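3.2 Washing routines and reported dryness of the scalp

The second part of the study concerns how often the participants wash their hair and what they believe the washing does to their scalp. In the first part (Section 3.1) we treated only the products. We found it necessary to separate the two questions, as many participants in the pilot answered a question about frequency with the name of a shampoo.

The participants were recruited in Stistcombe and in the neighbouring village of Bramwell, through hairdressing salons and two chemist's shops. In total 1054 questionnaires were returned in a usable form. Questionnaires in which the page on washing was left blank were not used for this section, but they stay in the material for Section 3.1. The recruitment began in November, when indoor heating is already in use in most homes of the area, and this must be kept in mind when the answers on dryness are read. A participant who was asked in summer might have answered differently.

We asked first for the number of washes in a normal week. The word "normal" caused some difficulty. Several participants wrote in the margin that they have no normal week, for example those who swim or who work in shifts. Leanne Parsons, who coded the free text, made a separate category for such answers and did not force them into a number. In the tables they are called "irregular washers". The group is small, but it is of interest for us, as its members describe their scalp in more detail than the other participants do.

The second question was about water. Participants could choose between cool, lukewarm, warm and hot, and they were asked to choose by feeling, without a thermometer. We are aware that one person's warm is another person's hot. A more exact measure was discussed with Graham Furnival during the planning, but it would have required a visit to each home, and the time of the project did not allow it. The four words were therefore kept, and we use them only to compare a participant with herself or himself at the second questionnaire, and not to compare one participant with another.

The third question asked how long the shampoo stays in the hair before rinsing. Most participants rinse at once. Those who leave it for longer gave two kinds of reasons: that the label says so, or that a parent did it in this way. The second kind was more frequent than we expected, and it was found in all age groups. One participant wrote that her grandmother counted to 30 aloud over the basin, and that she still does the same in silence.

After the first questionnaire, a smaller group agreed to change one habit only, for a period of 14 days. They could wash less often, use cooler water, or rinse for longer. It was important that only one of the three was changed, and that the shampoo remained the same as before - also when the bottle was finished and a new one had to be bought. Participants kept a short diary with one line for each wash. The diary had three fields: the time of day, the feeling of the scalp before washing, and the feeling on the next morning. Figure 4 belongs to this part of the work.

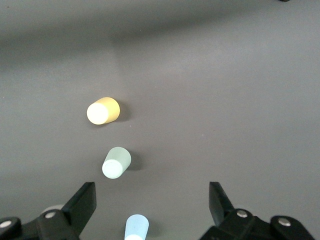
Figure 4. Three small cylindrical cups lying on their sides on a grey tabletop; the uppermost is yellow.

3.3 Results of the diary period

The participants who changed the water to a cooler one reported less tightness of the scalp on the next morning than they did before the change. The difference appears early in the diaries and stays until the end. For those who washed less often the picture is more mixed. In the first days many of them wrote "greasy" or "heavy", and a few returned to their old habit before the period was over. Among those who continued, the word "greasy" became less frequent in the later lines, although it did not disappear. We cannot say if the scalp had changed or if the participants had become used to the feeling.

Longer rinsing gave the smallest difference. It was, on the other hand, the habit which participants found easiest to keep, and several wrote that they intended to continue with it. Dorothy Fairclough has suggested that a longer rinse matters mostly for thick or long hair, where rests of shampoo are more difficult to remove. Our diaries have no field for hair length, so the suggestion could not be tested here. We would include such a field in a future study.

Two comments on method should be added. First, the diaries were read by two persons independently, and where the readings differed, Alfie Lambert made the final decision. The disagreements concerned mainly the word "fine", which some participants used for a comfortable scalp and others for thin hair. Second, we did not ask about conditioner during the diary period. This was an oversight. Some participants mentioned it by themselves, and in these cases we noted it, but the absence of a note does not mean that no conditioner was used.

The answers about dandruff are treated separately in Section 3.4, together with the question of medicated shampoos. A number of participants used the words "dandruff" and "dry scalp" for the same thing, and for this reason the two sections should be read together.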